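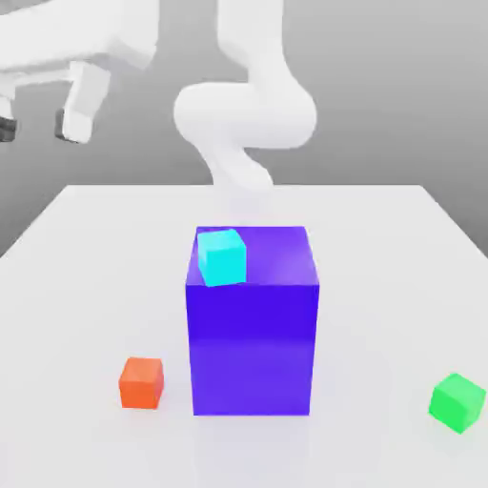

4. What the color-name studies can and cannot show

The claim that people remember a color better when it comes with an unusual name has been repeated so often in the packaging trade that it is now treated as settled. We do not think it is. Most of the support comes from one kind of test: a person sees a color with a name, does something else for a while, and is then asked to pick the color out of a set of close neighbors. When the name is "dusk iris" and the person picks correctly, the name gets the credit. It is seldom asked how the same person would have done with "purple," or with no name at all.

The Grinau survey is the largest of these studies, with 660 respondents, and it is the one most often cited in sales material. Size does not help much here. Respondents did the task at home, on their own screens, and no record was kept of brightness settings or room light. A purple shown on a dim phone in the evening is hardly the same stimulus as a purple shown on a bright monitor at noon. The authors argue that such differences average out. They may, if named and unnamed colors were shown under equally varied conditions, but the unnamed colors were always shown last, when people were tired and had already seen many near matches.

The smaller Santoso study was run in a single room with fixed lighting and only 27 participants. It found a much weaker effect, and for blues and purples it found none. Supporters of the naming claim tend to dismiss it as too small. That is a fair complaint about any one result - yet the same writers rarely object to small samples when the result points the other way.

A second problem is the boundary between blue and purple, where ordinary speakers disagree even without a memory delay. Shading makes this worse. The tall box in Figure 4 has a pinkish lavender top and a deep indigo-blue front, and a speaker could defend either word depending on which face she had in mind. The small cyan, orange, and green cubes offer easier choices. A test that scores "blue" as an error for an object of this sort is measuring agreement with the person who wrote the answer key, and we doubt that much can be said about memory on that basis.

Figure 4. Rendered objects in saturated colors, with lighter and darker faces on the largest.

Third, the names themselves differ in length and in how odd they sound. The list used by Corneo, a paint supplier, includes both short food words and long invented phrases. Odd words are easier to recall in general. A participant who remembers the phrase has not shown that she remembers the paint, and the recognition scores in that report combine the two. When we asked for the scores to be separated, we were told the original answer sheets had not been kept.

We are left with a modest position. Names probably do something. They may help people talk about a color, find it again in a catalog, or feel that they chose it with care. Whether they sharpen memory for the color itself is still open, and we would want to see a delay of at least 20 minutes, fixed lighting, and plain names as a comparison before accepting it. The October follow-up by Grinau meets only the first of these conditions. We therefore leave its results out of the pooled estimate in the next section and report them separately.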